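Kids' Clothing Swap -- Frequently Asked Questions

Casau Community Hall, James Street entrance

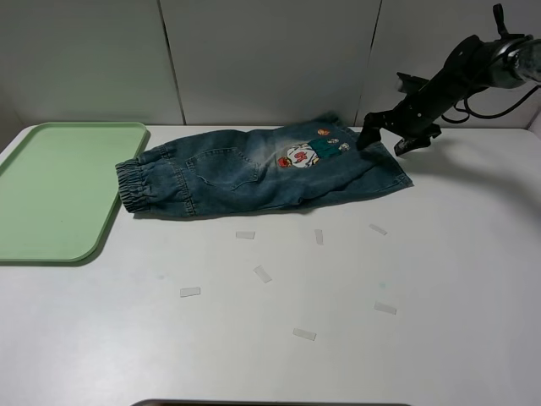
What can I bring?
Clean children's clothes, newborn to size 14, in wearable condition. Jeans, trackies, jumpers, pyjamas and school uniforms are all fine. Please leave underwear, car seats and helmets at home.

How many items can I swap?
Up to 15 per family. You get one token for each item we accept.

Do sizes matter?
No. A token is a token, whether it came from a singlet or a winter coat.

What does it cost?
Entry is $2 per family, cash or card. Prams can be left in the foyer.

Can I come if I have nothing to bring?
Yes. Ask for a starter card at the door.

What if there are tokens left over?
Keep them for the next swap, in March. They also work at our Trelero swap.

Do you take small repairs?
Missing buttons and worn knees are OK -- put a safety pin near the spot so the next family can find it. Broken zips go in the fabric bin.

Is there parking?
Behind the hall, off James Street. The gate closes when the swap finishes.

Page updated Oct 2, 2026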